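Gripper rules, again

January 1, 2022

Quick one, kettle's on. I said in May I'd write up our table rules properly and then didn't, so this is them, more or less as they're taped up at Dundonley. Plorkero people do it differently. Fine. Ours come from 3,597 takes on the Zurnau set, of which we binned 1,512, mostly for daft reasons.

1. Markers

Clean, flat, facing up. Check both before you start and not after. If a corner of the tag is lifting, stop and change it. No tape over the top, tape shines and the tracking goes to bits.

2. Sleeves and straps

Sleeves back off the gripper. Watches are allowed (long argument, I lost). Straps can hang but keep them out of the fingers. A strap in the jaw = take binned, no apeals.

3. The table

Same small stuff each time, moved about between takes. Lamp and flowers stay towards the back. Bottles may lie down or stand up, both count, don't tidy them. Barcode side of a box can face any way you like, Saber reads none of it. Nothing goes on the table that you wouldn't want knocked on the floor.

4. Two hands

The one I get asked about most. Both grippers stay over or at the table for the whole take, even if only one is doing anything. Idle one waits at the edge. Don't park it in front of the other one's marker. Don't cross wrists. Slow down when the fingers come near each other, they do catch and then you've got a chipped finger and a sulk.

Grippers at the table, small orange and white box on it in both:

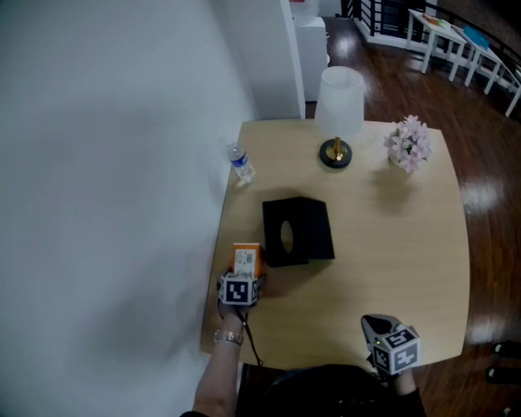
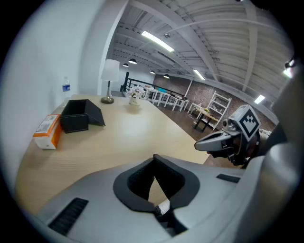
5. Stopping

20 takes then a break. A real one, hands out of the grippers. We used to do 100 straight and the last lot were always rubbish, wobbly and rushed, you could see it in the plots.

6. Notes

Write the take down straight away. Dropped something? Write that too and leave the file alone, drops are useful. Don't rename anything. I will definately find out.

Still to sort: what we do about battery swaps mid-batch. At the moment it's restart the batch, which everyone hates, me included. Will update when there's a better rule.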